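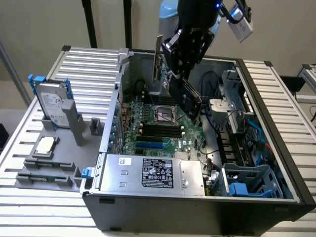
Where does your story go when you press Save?

My niece asked me this one at teatime. She had typed up a long story about a badger called Moner, who lives under a bridge and steals sandwiches, and when she'd finished she clicked the little Save button and shut the lid. Then she looked at me and said, "But where's it gone?"

Good question! I said I'd write it all down for her, so hello Evelien, and hello everybody else too.

Two kinds of remembering

A computer has two main ways of remembering things, and they're very different from each other.

Think about doing your homework at the kitchen table. You get out your maths book, your pencil case, a ruler and maybe a biscuit. Everything is right in front of you so you can grab it quickly. But the table is only so big, and when it's time for supper it all has to be cleared off.

That's the first kind of remembering. It's called memory, or RAM if you want to sound grown-up (you say it just like the sheep). While Evelien was typing, her badger story was sitting in the RAM. It's very quick, and the computer can reach any bit of it in a tiny slice of a second. The trouble is that ordinary RAM needs electricity to hold on to things. Switch the computer right off and everything in there is forgotten. Poor Moner!

The second kind is more like the bookcase in your bedroom. It's slower to fetch something from there, but whatever you put on the shelf stays on the shelf, even when you go on holiday for a week. In a computer this is called storage. When you press Save, the computer makes a copy of your story and puts it in storage. You can pull the plug out after that and the story will still be there tomorrow.

What does a story look like in there?

You won't find any words if you look inside, not even with a magnifying glass. Computers store everything using just 2 numbers, 0 and 1. Each 0 or 1 is called a bit, and eight bits together are called a byte.

Every letter gets its own pattern. A capital M is usually 01001101, for instance. The spaces between words have a pattern as well, and so do full stops. Evelien's story used 2430 letters, spaces and dots, one byte for each, and that is still a very small thing to a computer. One photo of your dog takes up far more room. 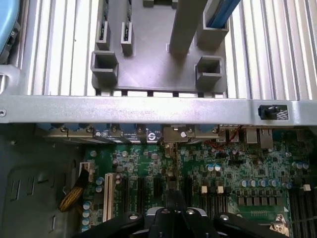 A grey plastic bracket in an open desktop computer.

Some older storage works with magnets. There's a shiny round plate that spins very fast, and the computer makes tiny spots on it point one way or the other, one way for 0 and the other for 1. Newer storage has no spinning parts at all. It traps tiny amounts of electricity in chips, and the electricity stays trapped when the power goes off. I think that's brilliant, and I've had it explained to me three times by my friend Lauri Lahtinen, who is very patient.

Try it yourself!

You need a friend, a pencil, some paper and a clock.

Ask your friend to read out ten words. Don't write anything down, just listen hard. Now wait 60 seconds while your friend sings a song at you (a loud one is best). How many words can you still remember?

Then do it again with ten new words, and this time write them on the paper as you hear them. Have the song again. After that, turn the paper over and read them out.

The first go was a bit like RAM with the plug pulled out. The second go was storage, and the paper didn't mind the singing one bit.

A few words to keep

Bit: a single 0 or 1.
Byte: eight bits in a row.
RAM: the quick memory a computer uses while it's working.
Storage: where things are kept when the computer is off.

And save your work often, please. I once lost a whole poem about Lomside beach when the lights went out, and I have never managed to get the second verse right again.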